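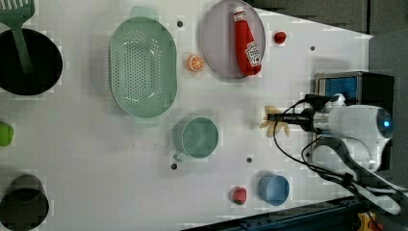
A green colander, a black pot and toy food on a white tabletop.

Drukumville Adult Flag Football League
Frequently Asked Questions
Last updated Nov 6, 2023

REGISTRATION

Who may play in the league?
Registration is open to anyone aged 18 or older on the first day of the season. Players do not have to live in Drukumville. Residents receive priority during the first week of registration, after which places are filled in the order that completed forms and payments are received.

How do I register?
All registration is handled online through Fornura. Create an account, select "Adult Flag Football" and choose either "Join a Team" or "Free Agent." Paper forms are no longer accepted at the Mansour Park office. Players who registered last season may use the same account but must sign the waiver again.

I do not have a team. Can I still take part?
Yes. Free agents are placed on rosters with open spots before the captains' meeting. You may list one other free agent with whom you would like to be placed, and both players must name each other. Requests for a particular team are passed to the captain of that team, whose decision is final. Free agents who cannot be placed receive a full refund.

How many players may a team carry?
A roster may hold up to 14 players. Seven are on the field at a time. A team may begin a game with five; a team with fewer than five eligible players ten minutes after the scheduled start forfeits the game.

When do rosters lock?
Rosters lock at noon on the day before the fourth regular-season game. An injured player may be replaced after that date with written approval from the league office. The player who is replaced may not return until the following season.

FEES AND REFUNDS

What does it cost to play?
The team fee is $941 for the season. It covers field rental, officials, game balls and one set of flag belts per team. Free agents pay $85 each. Jerseys are not included in either fee.

May our team pay in parts?
Yes. A deposit of $336 holds a team's place in the schedule. The remaining balance is due before the captains' meeting. A team with an unpaid balance at that point will be moved to the waiting list and its place offered to the next team.

What is the refund policy?
Teams that withdraw before the schedule is published receive a full refund less the processing charge shown at checkout. No refund is given after publication. Individual players on a full team should settle any shared costs with their captain, as the league does not hold records of how teams divide the fee.

SCHEDULE AND FIELDS

How long is the season?
Each team plays eight regular-season games, followed by playoffs. The spring season ends in June with the Skuto Cup final. The fall schedule follows the same format.

Where are games played?
All games are played at Mansour Park. Fields 1 and 2 are artificial turf and have lights. Field 3 is natural grass and is used for afternoon games only. Field assignments appear next to each game in Fornura and may change up to two hours before the start.

What happens in bad weather?
Light rain does not stop play. If lightning is seen or thunder is heard, officials will clear all fields and play will not resume until 30 minutes have passed without either. A game stopped after halftime is considered complete and the score stands. A game stopped before halftime is replayed from the start on a date set by the league office.

Can we ask for a particular game time?
Captains may submit one scheduling request with the team registration. The league will try to honor it but makes no promise. Requests sent after the schedule is published will not be considered, except where both captains agree and a field is open.

RULES OF PLAY

How long is a game?
Games consist of two 20-minute halves with a running clock. The clock stops during the last two minutes of the second half for incomplete passes, penalties and plays that end out of bounds. Each team has two timeouts per half. Unused timeouts do not carry over.

Is blocking allowed?
Screen blocking is allowed with the arms held behind the back or at the sides. A blocker may not use the hands, arms or shoulders to make contact. Penalties are ten yards from the spot of the foul.

Can the quarterback run?
Yes, but only if the defense has rushed. Rushers must line up at least seven yards from the line of scrimmage at the snap. Any number of players may rush.

How are ties decided?
Regular-season games may end in a tie. In the playoffs, each team receives four downs from the ten-yard line, and the process repeats until one team leads after both have had the ball. From the third round of overtime, teams must attempt a two-point conversion after a touchdown.

What equipment is required?
Players must wear shorts or pants without pockets, a league flag belt and a numbered jersey in the team color. Molded cleats are permitted - metal spikes are not. Mouthguards are strongly recommended. Jewelry must be removed before play.

CONDUCT AND APPEALS

What happens if a player is ejected?
An ejected player must leave the park at once and is suspended for the next game. A second ejection in the same season ends that player's season. Fighting carries a minimum suspension of one full year.

Can we protest a result?
A captain may protest the use of an ineligible player or the wrong application of a rule. Judgment calls, such as pass interference or the spot of the ball, may not be protested. Protests must be made to the referee before the next snap and confirmed in writing by noon the next day.

How many teams can the league take?
The current limit is 33 teams across all divisions. When the limit is reached, new teams join a waiting list in order of payment of the deposit. Deposits are returned to teams still on the list once play begins.

Whom should I contact with other questions?
Please write to Qusai Daher, League Coordinator, through the message center in Fornura. Messages are answered within two business days. On game days, questions about delays or field changes should be directed to the site supervisor at Mansour Park.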